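The smell of rain, by the bottle

The first thing Amancay Retamal does when the clouds build up over Fahy is open every window in the house. The second is put the kettle on. Then she sits at the back door with a notebook and waits for the smell.

You know the one. Hot ground, a few fat drops, and suddenly the whole street smells of dust and stone and something green underneath. Two Australian scientists gave it a name in the 1960s, petrichor, and I've loved the word ever since a high school teacher wrote it on the board in the middle of a February heatwave (it didn't rain for another month, but we all felt better).

Retamal has spent five years writing that smell down. Her notebooks, 207 entries so far, record what the first rain smells like on different soils between Fahy and the old railway town of Dilura, and they are a joy to read. "Wet slate, cold coins, a bit of pepper," says one from August. "Like the inside of my grandfather's shed," says another, and underneath, in capitals, "BEETROOT!!"

The beetroot isn't as odd as it sounds. The earthy part of the smell comes mostly from geosmin, a compound made by bacteria living in the soil, and it's the same stuff that gives beetroot its muddy sweetness. Our noses are wildly good at picking it up, even in tiny traces. The drops do the rest: they trap little bubbles of air as they hit the ground, the bubbles fizz up and burst, and a fine mist carries the scent off on the breeze. Light rain does it better than a downpour, so those stingy summer showers that barely mark the footpath can smell the best of all.

People have been trying to catch it for a very long time. In Kannauj, in northern India, perfumers bake clay, distil it over a wood fire and collect the vapour in sandalwood oil. The result is called mitti attar, and one dab on the wrist is enough to put you under a tin roof with a storm coming in.

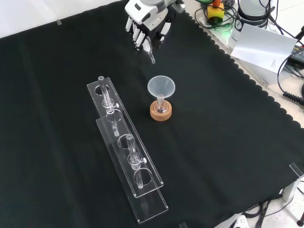

Retamal's own attempts began at her kitchen bench with a bucket of red clay from a paddock outside Dilura. Her first batch smelled of boiled socks, she says, and the second of nothing at all. The third had it for a minute or so, just long enough for her to run next door and wave it under the neighbour's nose.

She calls the project Flurumen and has no plans to sell any of it. What she wants is a library, a shelf of small bottles with a place and a season on each label, where you could sniff your way along the valley. Hunov, up on the ridge, is her favourite so far. The soil is thin and chalky there and the rain smells almost sweet, with a bit of hay at the end.

I drove up to Hunov with her on a grey afternoon and we stood by the fence for an hour, faces up like a pair of chooks. When the drops finally came she grabbed my sleeve and said, "Breathe in, quick, before it gets properly wet!"

I got the hay straight away. The sweetness took me a bit longer.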